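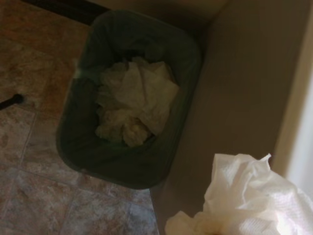

Paper towels in the trash can beside the cabinet.

Frequently Asked Questions About Braces and Retainers

Welcome! If you've landed on this page, you (or your kid, or your spouse who swore they'd never do this) are probably thinking about orthodontic treatment with us at Tuswood Orthodontics, or you're already in the middle of it and something is poking you. Either way, we're glad you're here. These are the questions our front desk hears most often, answered the way we'd answer them if you were standing in front of us. If yours isn't covered, please call. We like the phone.

At what age should my child first see an orthodontist?

Seven is a good age for a first look. By then most children have a few permanent teeth in, and Dr. Testa can get an idea of how the jaws are growing and whether there's room for everybody who still has to move in. Please don't take that to mean your second grader will be going home with braces! Most of the seven-year-olds we meet leave with a sticker and a card to come back in a year, and we're perfectly happy with that. If your child is already ten or thirteen and has never been in, don't feel bad about it. Just come.

Am I too old for braces?

No, no, and no. Healthy teeth and gums can be moved at pretty much any age. Adults sometimes need a bit more time, and we'll want to hear from your dentist that your gums are in good shape before we begin, but we have plenty of grown-ups in our chairs. A lot of them had braces as teenagers, lost the retainer in college, and have been meaning to do something about it ever since.

Do I need a referral from my dentist?

You don't. Many families are sent over by their dentist and many just call us on their own. We do ask that you keep seeing your regular dentist for cleanings the whole way through, and we'll send them a note after your first visit so that everyone is on the same page.

What happens at the first visit?

Plan on an hour, though it's often less. Hajnalka Kiss at the front desk will get you settled, and then we take photographs and an X-ray and Dr. Testa has a good look. After that you sit down together and talk. She'll tell you what she sees, what she would do about it, and how long she expects it to take, and if she thinks you should wait, she'll tell you that too. You're welcome to bring a grandparent, a notebook, a list of worries, whatever helps. You won't be asked to sign anything that day.

Does it hurt to get braces on?

Putting them on doesn't hurt, although holding your mouth open that long does get tiresome. The soreness usually shows up a few hours later and hangs around for a few days. Soup, scrambled eggs, mashed potatoes and yogurt are your friends during that stretch. If you normally take an over-the-counter pain reliever and your doctor is fine with it, that will generally do the job. The cheeks and lips need a week or two to get used to their new neighbors, and the wax in your starter bag is there for exactly that. Use as much as you want – we have drawers full of it.

How much does treatment cost?

I wish we could print one number here, but a little crowding in the front and a bite that needs two years of work are very different jobs. You'll get a written fee after your first visit, and that fee covers your regular adjustments and your first set of retainers. As one illustration, a shorter treatment with us might come to $3,292. If your dental plan paid $694 of that, you would have $2,598 left, and we can spread that over monthly payments without interest. Your own numbers will be your own, of course, and Samuele Guerra in our billing office will go through them with you line by line and as slowly as you like. He can also call your insurance company for you, and he is a very patient man on hold.

Can I use my flexible spending account?

In most cases, yes. Plans do vary in how they want the paperwork, so bring your plan booklet or the name of your administrator, and Samuele will print the receipts in the form they ask for. It helps to sort this out before the new plan year starts. Our families who come in to talk about it in September usually have a much calmer winter.

What foods do I have to give up?

Hard, sticky and chewy are the three words to remember. Ice, popcorn kernels, hard candy, caramel, taffy, nuts, and gum are all off the menu. Apples and carrots are fine if you cut them up small. Corn comes off the cob. Pizza is allowed (we get asked this daily), but leave the crust on the plate if it's a tough one. And please, for our sake, don't chew your pens.

How do I brush with all this in my mouth?

Slowly! Brush after every meal, two minutes at least, with a soft brush. Angle down from above the bracket and then up from below it, and don't forget the backs. Floss once a day with a threader, or with a water flosser if you have one and you find the threader makes you want to cry. Corentin Carré, one of our assistants, will show you on a model and then on yourself with a mirror, and he'll happily show you again at the next visit. When you're at school or at work and can't brush, swish hard with water and brush when you get home.

A wire is poking me. What should I do?

First, dry the spot with a bit of clean tissue and press a small ball of wax over the end of the wire. If the wire is thin, you can often push it flat against the tooth with the eraser end of a pencil. Then call us during office hours and we'll find you a quick spot to have it trimmed. For a bracket that has come loose but is still on the wire, leave it where it is and call. If it has come off entirely, put it in a little bag and bring it along.

If there is swelling in the face, bleeding that won't stop, or an injury to the mouth or jaw, don't wait for us. Go to the emergency room or your doctor first, and call us afterward.

Can I still play sports or an instrument?

Yes to both. For sports you'll need a mouthguard made for braces, and we'll give you your first one. Please don't use the boil-and-bite kind, which grips the brackets and can keep teeth from moving. Brass and woodwind players should expect a couple of frustrating weeks. Wax helps, and so does letting your band director know ahead of time.

How long do I wear my retainer?

Full time for the first six months, taking it out to eat and brush, and then every night for as long as you'd like your teeth to stay where we put them. I know that sounds like a long time. Teeth drift throughout life, braces or no braces, and a retainer at bedtime is a small chore compared with starting over.

I lost my retainer. Now what?

Call us the same day, please. Teeth can begin to shift quickly, especially in the first year. Before you call, check your coat pockets, the napkin from lunch, the cafeteria tray and the dog. If it's truly gone, Junhao Cao in our lab can usually make a new one within a few days. There is a charge for replacements, and he'll need you to stop by for a scan. Retainers should be kept in their case and cleaned with cool water and a soft brush, never hot water, which warps them.

Where are you, and where do I park?

We're at 201 Bianchini Street, on the ground floor. Parking is free in the lot behind the building – turn in just past the Farkero shoe store – and there's a ramp at the back door. Please call if you're running late and we'll do our best to fit you in.

Page last updated March 10, 2025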